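Progress report to the Clunach fund
Room refit and upkeep, second period
28 August 2025
Prepared by Obed Arthur. Read before sending by Daithí Mac Suibhne, who disagrees with me on the finish question and is welcome to say so in his own note.

Where things stand

The application promised a room that would be easier to clean and cheaper to look after. Part of that has been delivered. The cleaning routine is written and people are following it most of the time. Whether it has made anything cheaper I can't tell you yet, and I would be wary of anyone who says they can after one period.

Of the 900 dollars set aside for cleaning supplies and small repairs, 255 has been spent. That looks like good news on paper. I don't read it that way. A large share of the small repairs hasn't been started, and money not spent on work not done isn't a saving. I expect the balance to go down quickly once the touch-up work begins.

Surfaces

Mac Mathúna quoted for a full recoating of the light-colored surfaces in January. I turned it down then and would turn it down again. The quote described the old finish as "failing," and when I asked which parts were failing I got a second copy of the quote. Most of what bothers people is scuffs and specks, and those belong on a cleaning list before they belong on a coating order.

Matte white is still, in my opinion, a poor choice for anything people brush past. It hides glare and shows everything else. Daithí prefers it and points out that gloss shows scratches under strong light, which I can't argue with. We have agreed to leave the color and finish alone until the end of the grant.

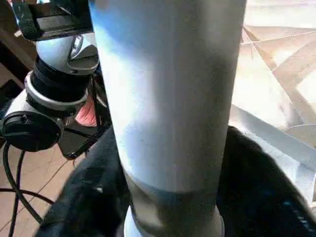
The other thing slowing us down is joints. Wherever one part meets another, under a collar or along a band, a cloth tends to skip over the gap and leave a line behind. The Trokix cleaner was sold to us as the answer to this. We tried it on 44 marked spots and had to go back over 9 of them by hand. Daithí calls that a pass. I would want to know how the same spots do with warm water and a soft brush before we buy more, and that comparison was supposed to be in this report. It isn't, because it hasn't been done.

Record keeping

The Huvirance log is in use. Entries for the first few weeks are thin, mostly initials and the word "done." Later ones say what was cleaned and with what. I have asked for the product name to be written in every time, and I am getting it more often than not.

I left the early entries out of the totals. They would make the routine look steadier than it was.

Next period

Run the brush and warm water comparison on the same marked spots.
Start the touch-up repairs — small ones first, no outside contractor.
Hold the Trokix reorder until the comparison is in.
Ask Mac Mathúna once more for an itemized quote, for the file.

We are not asking for a change to the budget. We do ask that the review of the surface work be moved to the end of the next period, when there should be something to review.

Obed Arthur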